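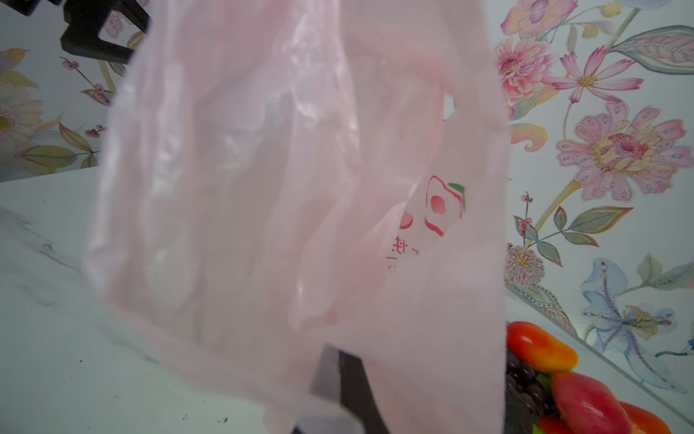
关于赴瓦农汉姆开展塑料购物袋减量与回收工作考察的情况报告

为做好本地区农贸市场和社区商超塑料购物袋减量工作，考察组一行7人赴瓦农汉姆（Warnumham）进行了实地考察，先后走访贾卡德（Jarkader）薄膜再生厂、特鲁瓦德（Truvard）批发市场和纳苏蒂安（Nasution）社区回收中心，并参加了再生厂于2025年8月3日（星期日）举办的公众开放日。现将有关情况报告如下。

一、贾卡德薄膜再生厂

该厂位于瓦农汉姆城东工业区，主要接收市场、超市及居民区分类投放的软质塑料薄膜，包括购物袋、缠绕膜和气泡包装。开放日当天设参观路线一条，按来料、分拣、清洗、造粒的顺序依次讲解，来访者须在门卫处登记并领取反光背心。

据厂方介绍，薄膜类来料的难点主要在前端。购物袋质地轻薄，易缠绕设备转轴，袋内残留的菜叶、汤汁和小票又会影响造粒质量。厂方对来料实行分级管理，含水率和杂质率超出约定范围的批次，退回供料单位或降级处理。印刷面积较大的袋子单独归类，所得颗粒颜色偏深，多用于生产垃圾袋和农用管材；浅色及半透明袋子所得颗粒用途较广，收购价格也相应较高。

清洗车间采用循环用水，污水经沉淀、气浮后回用。考察组就污泥去向提出询问，厂方表示已委托有资质的单位处置，并出示了转移联单样本。造粒车间当日因检修仅开放一条生产线，噪声较大，讲解改在车间外走廊进行。

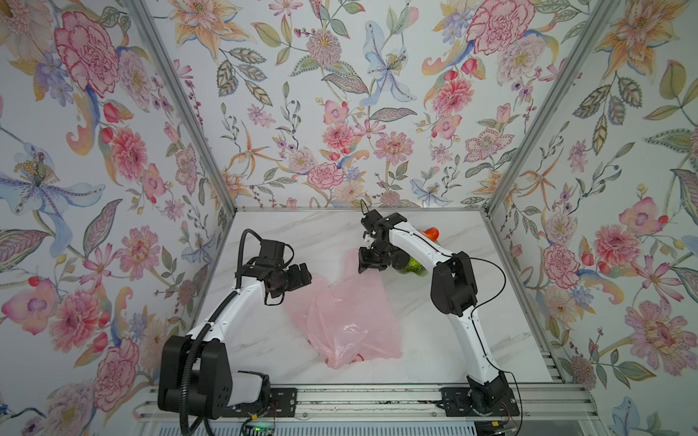

二、市场与社区

特鲁瓦德批发市场现有固定摊位705个，以蔬菜、水果和干货为主。市场管理方自去年起推行购物袋集中采购，由管理方统一招标，摊主按成本价领用，厚度不达标的超薄袋不得入场。集中采购目录中保留了红、粉、白三种颜色，以照顾不同摊主的习惯。部分水果摊主仍自行定制印有本店标识的袋子，管理方允许其使用，但要求提供检测报告并备案。

考察组随机与部分摊主进行了交谈。蔬菜摊主普遍反映，顾客买菜时习惯一样一袋，单次交易用袋较多，若改为收费，担心客源流向场外流动摊贩。水果摊主对收费的接受程度较高，认为顾客购买量大，袋子的成本占比不高。管理方目前采取的办法是在出口处设置整理台，供顾客将小袋并入大袋或自带的布袋，多余的袋子投入旁边的回收箱。从现场情况看，上午时段整理台使用较为充分，午后使用者较少。

纳苏蒂安社区回收中心服务周边约118栋住宅楼，开放时间为每日上午和傍晚两个时段。中心对居民送来的购物袋不作称重奖励，仅提供以旧换新服务：居民交回33只清洁、干燥的旧袋，可换领可重复使用的布袋一只。工作人员介绍，该标准最初定得较低，领取人数过多，布袋供应不上，后经居民代表会议讨论作了调整。

中心收到的旧袋中，状况较好的经挑选后放在入口处供居民免费取用，其余压缩打包，定期运往贾卡德薄膜再生厂。打包前须逐一检查袋内有无异物，是中心日常用工最多的环节。

三、几点认识

集中采购对控制袋子质量的作用较为明显。袋子厚度统一后，重复使用率有所提高，后端再生的来料也更加稳定。本地区市场产权较为分散，完全照搬统一招标的做法存在困难，可先在规模较大的两处农贸市场试行。

回收环节的清洁要求应在投放前讲清楚。瓦农汉姆各回收点张贴的投放说明文字简短，字号较大，油污袋、潮湿袋一律写明投入其他垃圾。本地区现行说明内容偏多，老年居民阅读不便，建议予以修订。

收费问题不宜单独推进，需与场外流动摊贩的管理一并研究。

四、后续工作安排

（一）9月底前完成本地区农贸市场购物袋使用情况摸底，重点掌握采购渠道、规格和用量。

（二）与贾卡德薄膜再生厂保持联系，索取来料分级标准的完整文本，供本地区回收企业参考。

（三）修订社区投放说明，印制后先在回收点试用，听取居民意见后定稿。

（四）布袋换领办法涉及经费，另行报批。

考察期间的交通、食宿费用按有关规定执行，明细附后。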